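Compte rendu de réunion – Groupe de travail « Textile et rangement », site de Mornlow
Séance de novembre, ouverture à 14 h 05, salle 291
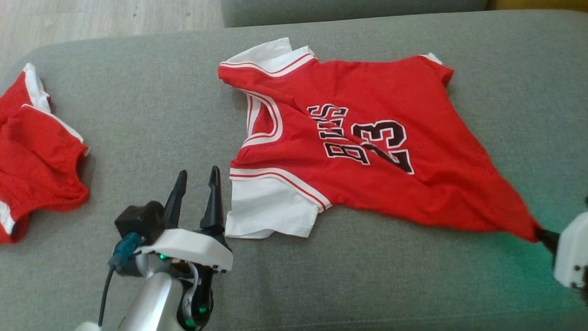
Ordre du jour : 1. Approbation du compte rendu précédent. 2. Pliage des maillots et hauts à manches. 3. Surfaces de travail. 4. Stockage et étiquetage. 5. Divers.

1. Approbation
Le compte rendu de la séance précédente est approuvé sans modification, sous réserve de corriger la référence du bac de tri (lire 3065).

2. Pliage des maillots et hauts à manches
Le groupe examine le cas du maillot de basket rouge et blanc, floqué BULLS et numéro 23, posé en travers sur une assise de canapé grise. Trois points sont relevés.
– Orientation. L'encolure est à gauche et l'ourlet à droite. La fiche actuelle prévoit un départ encolure vers le haut. Il est convenu d'admettre les deux orientations, à condition que le sens soit noté avant le premier pli.
– Flocage. Un pli diagonal traverse le devant et déforme le 2 ; les lettres du milieu sont en partie masquées. Consigne retenue : lisser le devant du plat de la main avant tout rabat, sans tirer sur le marquage.
– Manches. L'une est presque à plat, l'autre repliée de façon irrégulière. La fiche indiquera que les deux manches doivent être étalées avant rabat vers l'axe du vêtement.
La prise par un seul coin de l'ourlet est discutée. Elle rassemble le tissu en pointe et incline le bord. Position du groupe : prise par un coin admise pour le déplacement, prise par deux coins pour le pliage proprement dit.

3. Surfaces de travail
L'assise garnie de tissu retient le vêtement mieux que le plateau stratifié de l'atelier Cletow, mais gêne le lissage. Le site de Broltbridge demande le maintien des deux surfaces dans la procédure. Accord. La planche rigide Edwards reste facultative ; elle ne sera pas commandée pour les sites qui n'en disposent pas. La question de la housse de protection du canapé est reportée.

4. Stockage et étiquetage
Les maillots pliés sont rangés à plat, flocage vers l'intérieur, par piles de 5 au maximum. Les cintres sont réservés aux vestes. Étiquette sur la tranche de l'étagère, côté allée. L'armoire métallique de 1951 est conservée pour le linge de maison uniquement ; sa tablette basse est à redresser avant remise en service.

5. Divers
Le libellé « haut léger » est supprimé du formulaire de tri, car il recouvre à la fois les maillots et les débardeurs. Broltbridge signale un écart entre la version papier et la version affichée de la fiche de pliage. La version affichée fait foi jusqu'à la prochaine révision.

Actions
Fiche de pliage, sections orientation et manches : Mornlow.
Essai comparatif assise / plateau : Cletow.
Correction du formulaire de tri : Broltbridge.

Prochaine réunion un jeudi, même salle, même heure. Séance levée à 15 h 20.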